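Part-Time Furniture Finisher, Anetti Table Works

Posted in May. Open until filled.

Anetti is looking for a part-time furniture finisher to join our shop in Bruseck. We repair and refinish dining tables, desks and benches for homes and small restaurants. Most of the work is sanding, staining, oiling and touch-up.

You would work four mornings a week, starting at 8, under our shop lead, Nizar Karaki. Shifts are six hours with a paid break. Once you know the shop, you can move an hour or so either way if you tell Nizar ahead of time.

What you would do:
Strip old finish by hand and by machine
Fill dents and small cracks and match the color
Apply oil, wax and water-based varnish
Write up each piece on its job card
Help load the van when a delivery goes out

We need someone with some 2 years in finishing, cabinet work or a close trade. Restoration school counts toward this. You should be able to lift one end of a heavy table and be on your feet for most of a shift. Spray experience is useful but we can teach it. A driver's license is a plus.

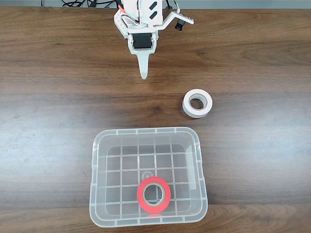
Do I need to bring my own tools?

The shop supplies all sanders, brushes, scrapers and safety gear. If you have hand tools you prefer, bring them and we will give you a locker.

Pay is hourly and depends on experience. We will give you the rate on the first phone call. Paid vacation starts after 6 months. Work shirts and boots are covered up to a yearly limit.

The shop is behind the Ivico paint store, on the side with the loading dock. There is parking in the back, and the bus stops across the road.

To apply, send a short letter and photos of two pieces you finished yourself to Conall Ó Flaithearta in the office. Tell us what was done to each piece and what products you used. A resume is fine but not required. People we want to meet will be asked in for a paid trial morning, and we reply to everyone either way.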